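Community pantry, Říha Road - progress report to Proltano Fund
November 2021
From: Nhung Nông, project lead

Where we are
Open since September. 61 households signed up against a target of 100, so behind, but sign-ups picked up after the school put our leaflet in book bags. Spend to date £1,597, all on stock and shelving. Receipts to follow, two are still with Usta who supplied the racking.

Tinned food is what goes first. Fresh veg slower than we hoped, people say they don't have the time or the gas to cook it. We are swapping some of the veg order for tins and long life milk from next month if you're happy with that. 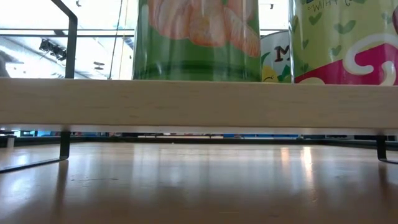 Opening hours are still a problem. The morning slot is no good for anyone on shifts and we've had complaints, fair ones. Would like to try an evening. Hall is free but they want £30 a session and that wasn't in the budgit.

Provness have offered a monthly delivery, nothing signed yet. Their van can't manage the back lane so it all has to come in through the front, need to agree a time with the playgroup.

Cooking sessions not started. Tutor dropped out, have asked two others. One reply so far, a maybe.
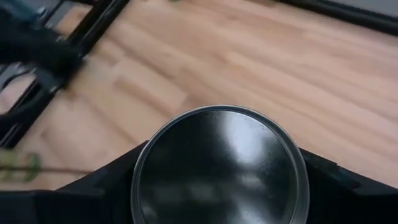 What we need from you
OK to move the unspent training money over to hall hire
A decision on the veg/tins swap
New date for the visit, the last one clashed with with half term

Full figures in the next report.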